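Tindthorpe Common and Foreshore Trust
Notes of the trustees' meeting, August 2022

Typed up by me, Peninah, from my own scribbles, so if I've got you wrong please shout before these are signed off.

Who came: Evangelia Koutsoukos (chair), Zakhar Pasichnyk, Anel Sibiya, Khadija Naciri and me, Peninah Were. We had the small upstairs room again as the choir had the big one. Apologies from the parish council's nominee, whose train was stuck.

1. Last meeting's minutes
Agreed, with one change. I'd put that Zakhar "refused" to sign the mooring licence, and he'd like it to say "deferred signing", so it now does. Evangelia signed them.

2. Matters arising
The gate at Harnberg Lane has been rehung and shuts by itself again, hooray. The bill was £134, which was under the quote, and Anel has paid it. The letter to the county about the footpath diversion went off but we've had nothing back, so I'll chase.

3. Changing the trust deed
This took up most of the evening, so bear with me. We all had Khadija's draft beforehand (thank you Khadija, it was so much easier to read than the last one!) and we went through it clause by clause.

Clause 2, the purposes. The old deed says we hold the land "for the recreation of the inhabitants of Tindthorpe", and Khadija's draft adds looking after the saltmarsh and its wildlife. Zakhar was worried that this would let a future board fence people out. We went back and forth on it for a good while. In the end we kept recreation first and put conservation second, with a line saying that any closure of more than 28 days has to go to a full meeting. Everyone was happy with that, me included, though I did say I thought 28 days was a bit long in the summer holidays.

Clause 5, number of trustees. At the moment it's "not fewer than five nor more than nine". We have five. Evangelia pointed out that if one of us moves away we can't lawfully do anything at all except appoint somebody, and she'd like the minimum to come down to four. Anel would sooner we went out and found some more people. Both, we decided. The minimum goes down to four and I'm to put a notice in the library and the shop asking for names.

Clause 6, terms of office. Three years, renewable twice, then a year off. Zakhar asked whether the years he's already done count, and Khadija's view is that the clock starts on the day the new deed comes in. He looked quite cheerful about this.

Clause 9, quorum. Stays at three. I'd wanted to allow people to join by video and have it count, and that was agreed, so long as they can hear and be heard throughout.

Clause 11, selling or leasing land. Nothing may be sold. Leases of up to seven years can be granted if four fifths of the trustees vote for it in person. Khadija is going to tidy up the wording, as "four fifths" of six people had us all doing sums on the backs of our agendas.

Clause 14, winding up. Anything left over goes to another charity with similar aims, and the draft no longer names the Marchuk Fund, which closed years ago.

Resolved: the draft as amended goes to the solicitor for checking and comes back to us for a final vote. We set a ceiling of £500 for her fee. Proposed by Evangelia, seconded by Anel, all in favour.

4. Money
Anel took us through the accounts. The current account stands at £2,446 and the reserve hasn't been touched. Mooring fees have brought in £1,151 so far this year, with two boats still to pay. Zakhar knows both the owners and will have a word. We talked about moving the bank account because the branch is closing, and Anel will find out what the others charge small charities. I asked if we could have the figures a week ahead next time, as I'm slow with columns, and she said yes.
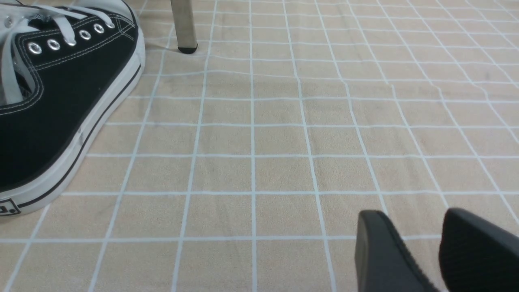 Tindthorpe Common Papers, No. 37, page 3

5. The Dundero lease
Dundero, the kayak hire people, would like to renew their pitch by the slipway. Their present agreement is for one year and they've asked for five. Khadija reminded us that under the old deed we can't go beyond three without asking the county first, so either they wait for the new deed or they take three now. I'm fond of the kayaks and said so. Zakhar is less fond of the trailers, which get left across the turning circle. We agreed to offer three years, with a condition about the trailers, and Evangelia will write to them. Khadija didn't vote on this one as her nephew works there in the summer, and she asked me to write that down, so I have.

6. Register of interests
Forms went round. Anel and I filled ours in on the spot. The rest of you, please get them to me before the next meeting, and do put "none" if it's none, as a blank form counts as not returned.

7. Any other business
Evangelia has had a letter asking if a bench could go on the top path in memory of a former ferryman. We like the idea but we haven't got a policy on benches, and after the business with the sundial we think we need one. I'll draft half a page.

Zakhar asked who has the second key to the noticeboard. I thought he did. Khadija will try the shop.

8. Next meeting
Same room if we can get it, half past seven. Main item will be the final vote on the deed, so please, please come, all five of you! I'll send round the clean copy as soon as it's back from the solicitor.

We finished at ten to ten.

P. Were, clerk and trustee

Signed as a true record (chair): ....................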